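Cusia Support - Hallway and Desk Storage
Ticket 176
Subject: Kerslake key stand, crossbar turns under load at the right-hand end
Status: Closed - resolved with part
Opened by: Maj-Britt Viklund
Handled by: Kylie Costigan
Opened: 2018-07-08

Fault as reported

Product is the Kerslake stand with tray, black, bought from the Ploltport shop in March. Crossbar was level when assembled. It now turns clockwise on the post when a key ring is hung from the right-hand peg. With house keys only, it turns slightly and stops. With house keys and the car key together, it carries on until the ring slides off the peg and lands in the tray.

No visible damage to the crossbar or the post. The stand has not been dropped. It was moved once, from the hall shelf to a desk, with the tray lifted by its ends as the leaflet says.

Already tried by customer: tightening the cap nut on top of the post by hand. Held for two days, then the same fault.

First reply (K. Costigan)

Thank you for the clear report. Please carry out the checks below in order and note the result of each one. Use a hard, level surface. A carpet on its own is too soft for this and will give a false lean, so put a board under the stand if the floor is all you have.

1. Empty the tray of coins and other small items. Leave the foam insert in.
2. Look at the crossbar from the front with nothing on it. Note whether it is level.
3. Hang one light key ring from the right-hand peg. Wait a minute. Note any movement.
4. Move the same ring to the left-hand peg and repeat.
5. Hold the post low down with one hand and try to turn it with the other. Note whether the post turns in its socket, or only the crossbar turns on the post.

Step 5 matters most. There are two joints on this stand and they are easily confused. The upper joint is where the crossbar meets the post. The lower joint is where the post enters the socket at the back of the tray. A loose lower joint can look exactly like a turning crossbar when viewed from the front.

Customer reply (M.-B. Viklund)

Checks done on a pale wooden board laid on the carpet. Tray was emptied apart from the foam.

Step 2: level, checked with a small spirit level.
Step 3: one ring on the right. No movement at first, then a slow turn.
Step 4: same ring on the left. No movement after five minutes.
Step 5: the post turns. I had not noticed this before. It takes very little effort and it turns in one direction only, then stops. 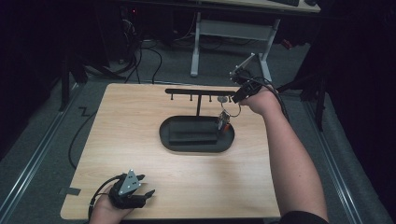
Does it matter which peg the heaviest keys go on?
The heaviest set should go on one of the two inner pegs, with lighter rings further out. The load limit for the whole crossbar is 700 g, but each outer peg is rated for 300 g at most, and the further out the weight sits the harder it works on the joints.

Second reply (K. Costigan)

Your step 5 result puts the fault at the lower joint. The crossbar and cap nut can be left alone.

The post has a short thread at the bottom and screws into the socket. A fibre washer sits between the shoulder of the post and the top of the socket. If the washer is missing or has been compressed, the post bottoms out before it is tight. It then backs off a fraction each time a load is put on the right, and tightens again when a load is put on the left. This fits what you saw in steps 3 and 4.

Please unscrew the post completely and tell me:

- whether there is a washer, and if so whether it is flat or dished
- the length of clean thread on the end of the post, in millimetres
- whether there is any thread-locking compound (a dry blue or red residue) on the thread

Put a cloth over the tray first. The washer is small and dark and will be hard to find if it falls behind the foam.

Customer reply

Washer present but in two pieces. One piece was stuck to the post, the other was at the bottom of the socket and had to be picked out with a pin. Thread is 12 mm. No residue of any colour.

The two pieces together do not make a full ring, so there may be a third somewhere. I shone a torch into the socket and could not see one.

I also have the older Brornis stand in the kitchen, which has the same kind of post, and I took the washer from that one as a trial. It is slightly thicker. With it fitted, the post goes tight with the crossbar pointing off to one side, short of where it should be. I could force it round to square but did not want to strip anything.
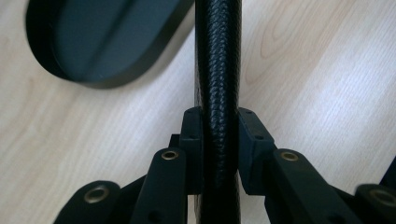
For the time being I have put the Brornis washer back where it came from and left the Kerslake post finger tight, with the keys on the inner pegs. It is usable like this. It is annoying mainly in the mornings, when somebody hangs the car key on the end without thinking - the old habit is hard to shift.

One more question. The leaflet shows the foam at the right of the tray. Mine has always been at the left, as supplied. Could that affect the balance?

Third reply (K. Costigan)

You were right not to force it. The Brornis washer is made for a deeper socket and should not be used on the Kerslake, even as a stopgap.

On the foam: it weighs next to nothing and makes no difference to the balance at either end. It is there to stop small metal items rattling and scratching the tray. The drawing in the leaflet is of an earlier version. Leave the insert wherever you find it useful.

I am sending two replacement washers and a small sachet of thread-locking compound by post, free of charge. To fit:

Clear the socket completely. Turn the tray upside down and tap it, then check again with the torch for the missing piece.
Slide one new washer on to the post, up to the shoulder.
Put one drop of compound on the thread, halfway along.
Screw the post down by hand until the washer grips, then give it a further quarter turn.
Slacken the cap nut, set the crossbar parallel with the front of the tray, and tighten the nut again.
Leave overnight before hanging anything on it.

Do not use pliers on the post. If it will not go tight by hand, stop and let me know, as this would mean the socket thread is worn and the tray will need to be replaced.

Customer reply

Parts received, both washers in good order. The missing piece did come out when the tray was tapped. Post fitted as instructed and left overnight. Tight, no turning at the lower joint.

Repeated steps 3 and 4 with the full set, car key included, on the right-hand peg for one hour. No movement by the spirit level. I will keep the car key on an inner peg anyway.

Spare washer is in an envelope taped under the shelf.

Closing note (K. Costigan)

Cause: split fibre washer at lower joint, no thread-lock on post. Cleared by new washer and compound. Upper joint not at fault.

Leaflet drawing of foam position reported as out of date. Check list for crossbar complaints changed so that the post is tested before the customer is asked to tighten the cap nut.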